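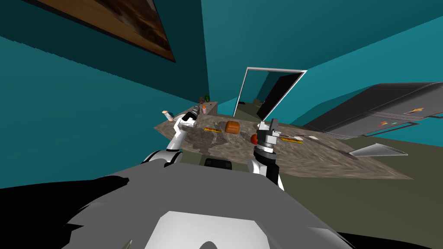
Did you take it back to bare metal or just go over the top? was the first reply when I mentioned the front gate, so I'll answer it properly in a thread. Bit of both.

10/7/24

1. It's an old iron gate, waist high, on the Prerach Lane side of the house. The top rail and the scrolls were sound. The bottom rail was bubbling along its whole length and there was a rust stain on the step under it.

2. I got a quote first. £156 to take it away, blast it and bring it back, paint not included. Probably fair for the work, but I had a free weekend and a wire brush, so I said no thanks.

3. Anything that was flaking came off down to the metal. Anything that held firm under a scraper got sanded and left alone. The scrolls took longer than everything else put together. I used a strip of emery cloth and pulled it back and forth like drying between your toes.

4. Washed it down with sugar soap, rinsed it and left it in the sun. Tatell metal primer on the bare patches, then a second coat on the bottom rail only. The tin says 2 hours between coats. I gave it the afternoon and it was still a bit tacky in the corners.

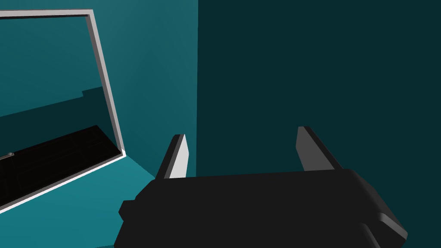

5. Colour. It was gloss green before, and next door's is gloss black. I wanted black with no shine. Pringle's on the high street had the Stelier matt in small tins, and the man there said one would do the gate with some left over. He was right – I still have a third of it.

6. Brush on the scrolls, small foam roller on the flat bars. Thin coats. The first one looked terrible, grey and patchy, and I nearly went back for the gloss.
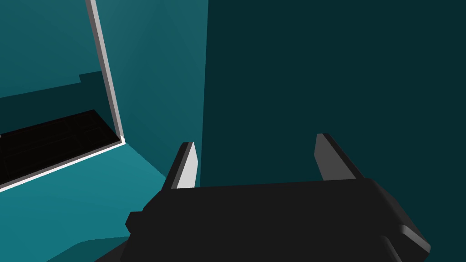
7. Matt black on a gate hides dents very well and hides corners too. After the second coat I couldn't see where the latch plate ended and the post began unless I stood to one side. The black housing in the picture above has the same thing going on, where the bevel only shows as a grey edge because light is catching it. I ended up feeling along the corners with a finger to check I hadn't missed any.

8. Hinges last. Grease on the pins, no paint. I painted them the previous time and the gate squealed all through March.

Someone asked about the stain on the step. Still there. I've tried lemon juice and a stiff brush and it has gone from orange to a paler orange. Suggestions welcome – it's sandstone, so nothing too fierce please.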